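Revised practice for hand-held gripper stations takes effect in November

August 2023
By Roel Maes 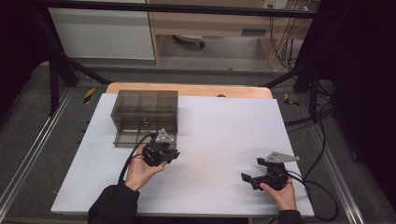

Two hand-held grippers at a station, with a compartment organizer box on the white work board.

The Nollbridge working group has finished its revision of the practice note for hand-held gripper stations. The text replaces the draft circulated to members last winter and applies to all sites from November. Sites that already follow the draft will need to change their cable routing checks and their session records. The rest is mostly renumbering.

Section 2 covers the work surface. The task area must be a plain, flat board with a matte finish, large enough that both grippers stay over it during normal work. Boards are to be wiped down between operators and replaced when scratches can be felt with a fingernail. The draft allowed printed grids on the board. The final text does not, except during calibration, and the grid sheet must be removed before recording starts.

Section 3 deals with cables. Each gripper cable needs enough slack for the operator to reach the far corners of the board without tension at the connector. Slack must not lie across the object being handled. Esposito asked for a fixed slack length in centimeters, but trials at the Rotus site showed that the right figure depends on the operator's height and on where the cable leaves the station. The note now calls for a reach test at the start of each session: both grippers to all corners, jaws opened and closed once at each.

Brackets and other parts mounted on a gripper are covered in Section 4. Fasteners are to be checked by hand at the start of a shift and with a torque driver every 9 working days. A bracket that has moved, even slightly, means a new calibration. Any recording made after the last good check is to be marked "unverified" until the offset has been measured. It may be released or discarded after that, but the mark stays in the log either way.

Section 5 is new. It sets out how transparent and tinted containers are to be handled in task lists. Useo reviewed 799 recordings from its own stations and found that lidded plastic boxes accounted for nearly 18 percent of the sessions sent back for relabeling. Most of the errors concerned whether the lid was fully closed at the end of the task. Task sheets must now state the start and end condition of the lid, and the contents of each compartment if there are any. "Box closed" is no longer accepted as an end condition. "Lid down, latch engaged" is, where the box has a latch.

Floor markings, rails and overhead frames remain under the general site rules and are outside the scope of this note. Adelmo Parisi has pointed out that the two documents use the word "station" differently. In the site rules it includes the floor area; in the practice note it means the table, the grippers and their cables. The definitions will be aligned in the next edition of the site rules.

Comments on Section 5 are still open and should quote the clause number. Sites that cannot complete the first torque check by the start date should send their equipment list to the working group before then.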